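Ticket: budget line for second pair of hand-held grippers
Status: Closed – approved with changes
Opened by: Waltraud Wegener
Site: Bedmont
Date opened: August 8, 2018
3 comments · 2 shares

Summary

The quote from Werkmont for the second pair of grippers does not match what we put in the plan. We allowed 2399 for the pair. The quote gives that as the price for the two grippers alone, and the finger pads, screws and carry case are listed as separate lines underneath. With everything added we are over by 386. I can't raise the order until this is sorted, as the planning sheet is locked to the agreed figure.

Entry 1 – checking the quote

I went through the quote line by line against last year's order. Last year one set of finger pads per gripper was included. This year the pads are sold as a spare part only, and the grippers ship with none fitted. I asked Werkmont whether this was a mistake. They confirmed it is the new price list. They will fit the pads before shipping at no charge if we order them at the same time.

The carry case is also new. On the old order the grippers came in a plain carton with foam. The case is optional and can be struck off.

Result: quote is correct, our plan is out of date. Not a supplier fault.

Entry 2 – trying the other supplier

Tanasarn sell a similar unit, cheaper by a fair amount. I asked for a sample to try for a week. The jaws open wide enough, but the pads are smooth and thin and our spares do not fit the mounting. We would need to hold two kinds of pad in the store cupboard and remember which goes where. The Dosunau office went that way last year and have asked us twice since if we have any old pads left over.

Result: sample returned. Staying with Werkmont.

Entry 3 – what the grippers have to pick up

Finance asked if the ridged pads are really needed or if we could run without them and wrap the jaws in rubber tape. To answer that I looked at the kind of objects on our work list. Most of it is household and bedroom things: watches, hair clips, tubes, rolls of tape, small packets, soft toys. A lot of these are light or narrow, and several are kept together in tins and tubs, so the operator has to take one item without dragging out the rest.

We did try tape for a short time in the spring. It slides along the jaw when you squeeze, and the edge lifts. Two operators had to stop and re-wrap it in the middle of a session. The time lost was worth more than a set of pads.

The table setup is the usual one, with the watch in front and the tin of small items behind it. 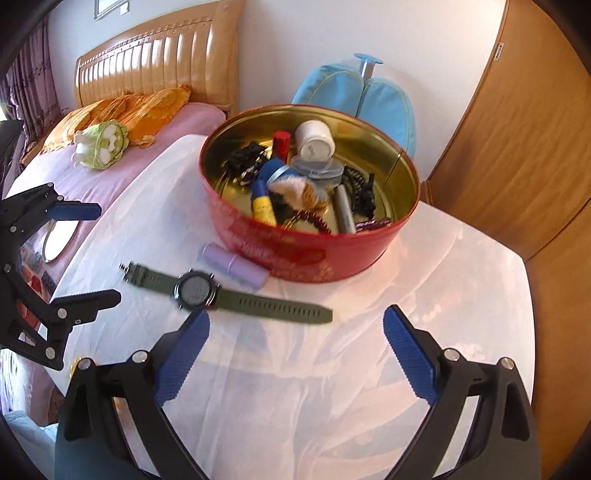 Entry 4 – working out how many pads to order

The store log shows 43 pads used since we began keeping the log. That covers worn ones and ones torn on sharp edges, and the log does not separate the two. I have asked for a column to be added so we can tell next year.

At the present rate we can get through to the next budget round with the pads fitted to the new grippers plus the spares already in the cupboard. So there is no need to buy the large spares pack that was on the quote. I had put it in because the unit price is lower, but we would be storing most of it and the rubber does go hard if left.

Action: large spares pack removed from the quote.

Entry 5 – carry case

Asked the operators if they would use the case. The answer was mixed. People who work at one table all week don't want it. People who move between rooms do, and they are carrying the present pair in a shopping bag. The case is sold singly, so I have asked for one and not two. It can be signed out like the other shared kit.

Action: case quantity changed to one.

Entry 6 – revised quote

Revised quote came back the next morning. With the large pack gone and one case taken off, the total is inside the planned figure with a little left over. Delivery is to Bedmont, goods-in door, and the driver needs someone to sign. Werkmont have said the quote is held until the end of August. After that the new list applies to the case as well.

I checked three things before sending it on:

- pads are shown as fitted before shipping
- screws are the same size as on our present pair, so the same driver will do
- return terms cover a bent jaw on arrival

The second of these was wrong on the first version and has been corrected in writing.

Entry 7 – changes to the planning sheet

So that this doesn't come up again, the planning sheet now has separate rows for grippers, pads, and cases or carriage. Previously it was one row called "gripper set", and whoever filled it in copied the price from the year before. I have also added a box for the date of the price list used.

Dosunau would like a copy of the sheet. Sent.

Resolution

Order raised against the revised quote. Over-spend cleared, no extra funds needed. Spare pads to be looked at again when the new column in the store log has some entries in it.

Open point, moved to its own ticket: the old pair needs one jaw looked at, as it closes slightly off centre. Not urgent, still in use.

Closed by W. Wegener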